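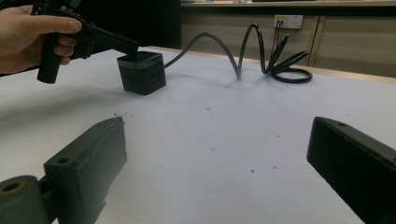 Do I need a cube power socket on my desk?
Most people don't. If you plug in a laptop and a lamp and leave them there, the wall outlet already does the job. A cube earns its place when you swap chargers all day and the wall is a stretch away. We sell the Tedmont cube, and we'd still tell you to try a week without one.

Does a cube give me more power than the wall?
No. Everything in it draws on the same outlet. Anyone who says more sockets means more capacity is selling something. Add up the watts on your chargers and compare the total with the rating on the underside of the cube. My own desk came to 332, far less than I'd feared.

Can I plug a space heater into it?
Please don't. Heaters go straight into the wall, whatever the packaging on a rival cube claims.

What should I do with the extra cord?
Buy a shorter one if you can. Failing that, lay the slack in wide, loose loops toward the back of the table. I'm not convinced by cable boxes: they hide the mess, collect dust and hold in warmth. We stocked the Barbier box for 17 months and dropped it in August.

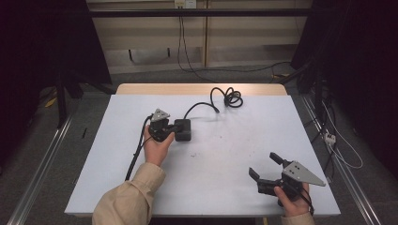 Velcro ties are fine as long as you don't cinch them tight. Cords that reach the floor should run along the wall, away from feet and chair wheels.

Is a white tabletop a bad idea?
It shows marks sooner, so you wipe it sooner. A damp cloth handles most of them. The Tedelura cleaning kit is pleasant enough, but I couldn't tell its results from dish soap.

Can I plug one cube into another?
No, and don't plug one into a power strip either.

Who writes these answers?
Anoma Thambiah, at the Mirkby shop. Complaints about the cable box opinion can go to the same counter.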